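Plindow Farm Animal Sanctuary
Frequently Asked Questions

Visiting, adopting, surrendering an animal, and what happens to livestock that come to us after a road accident or barn fire. If your question isn't covered, call the office and leave a message. We check messages twice a day.

Visiting

When are you open?
Sunday only, from 11 a.m. to 4 p.m., from March through November. We close to visitors in the winter because the lane gets too soft for cars. Deliveries and veterinary visits go on all year.

Do I need to book?
Groups of more than six need to book. Everyone else can just come. Park in the gravel lot by the Favwood Road gate and walk up. Please don't park on the shoulder, as the hay trucks need the full width to turn.

Can I bring my dog?
No. Many of our cattle and goats came from places where they were chased, and a strange dog on the other side of a fence is enough to send a herd through it. Service dogs are welcome in the visitor barn and on the front path. Let us know at the gate and we'll move the goats back first.

Can I feed the animals?
Only with what we hand you. Bread, corn, and grass clippings can make cattle and sheep very sick, and a few of our older goats are on special diets. Apples from home are fine if you give them to staff at the gate.

Is there food for people?
There's no café. We have a small kitchen in the visitor building with a sink and a refrigerator, and cold drinks are sold on open days. Picnic tables are behind the building. 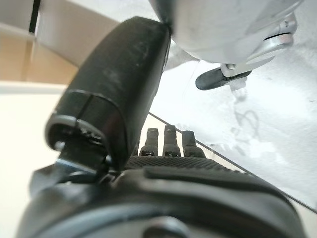

Bring cash for drinks if you can. The card reader works when the signal does.

Are the paths wheelchair accessible?
The front path and the visitor barn are. The upper pasture path is grass and has a steep section near the pond. Yeison Bedoya runs the open days and can drive visitors up in the utility cart if you ask when you arrive.

Animals rescued from transport accidents

Who calls you when a livestock truck overturns?
Usually the sheriff's office or the state highway patrol. Sometimes it's the hauling company. We keep two stock trailers hitched and a set of portable corral panels loaded, and we can leave within the hour if the crash is in our county or one next to it. For anything farther out we send what we can and help find trailers closer by.

Do you get to keep the animals?
Most of the time, no. Livestock on a truck belong to someone, and unless the owner signs them over, they go back to the owner or on to where they were headed. Our job at the roadside is to contain them, water them, and get the injured ones seen by a vet. A few owners do sign over animals that can't be shipped again. That is how we got Hater, the red steer in the front pasture. He was named by the crew that loaded him and we have never come up with anything better.

What should I do if I see loose cattle on a road?
Slow down, turn on your hazard lights, and call 911 with the nearest mile marker. Don't honk and don't try to herd them with your car. Stay in your vehicle unless it's unsafe to do so. A frightened cow can jump a guardrail, and people are hurt every year trying to grab one.

I'm a driver. What can I do if my trailer catches fire?
Get yourself clear and call 911 first. Whether to open the doors depends on where you are and how fast the fire is moving, and we can't make that decision for you from here. Tell the dispatcher how many head are on board and what species, so that they can send for panels and trailers early. We teach a free two-hour class on this for haulers and fire departments each February.

Surrender and adoption

Can you take my horse?
We take horses only when a sheriff or animal control officer asks us to. We have eleven stalls and they are nearly always full. We keep a list of horse rescues in the region and will send it to you.

Can you take my pig?
Possibly, but expect a wait. Potbellied pigs are the animal we're asked about most. Please fill out the surrender form, including the pig's real weight if you have it. "Small" has turned out to mean 200 pounds more than once.

How does adoption work?
You apply, we visit, and if the fencing and shelter are right, we deliver. Goats and sheep go out in pairs or more. All animals leave on a contract that says they can't be sold, bred, or slaughtered, and that they come back to us if you can no longer keep them. Filippos Karamanlidis handles the home visits and will usually call you within 2 weeks of getting your application.

Is there a fee?
Yes. It covers vet work done before the animal leaves — vaccinations, hoof trimming, and castration where needed. The current fees are on the application.

Donations and supplies

What do you need most?
Hay, always. We went through 1,016 square bales last winter, and 548 of those were donated. Second cutting grass hay is best. We can't use anything moldy or anything baled from a roadside. We also need buckets, bath towels, halters in cattle sizes, and unopened bottled or canned drinks for the crews who go out on night calls.
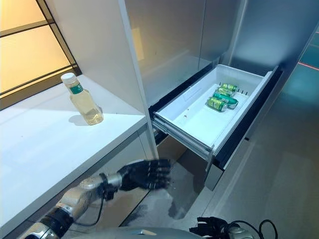 Canned drinks in the kitchen refrigerator drawer, with a bottle on the counter.

Can I drop things off?
Leave dry goods in the covered bin by the gate at any time. Hay has to be arranged with us first, as the barn gets full in the fall. Please don't leave animals at the gate. We have found rabbits and chickens there in the morning, and not all of them were alive.

Is my donation tax deductible?
Yes. Receipts go out by mail in January. For donated goods we can confirm what you gave and when, but you'll need to set the value yourself.

Where does the money go?
Feed and vet bills are the two biggest items, followed by fuel. Our books are reviewed each year by Srivastava, an outside accounting firm, and a paper copy of the latest report is kept at the front desk.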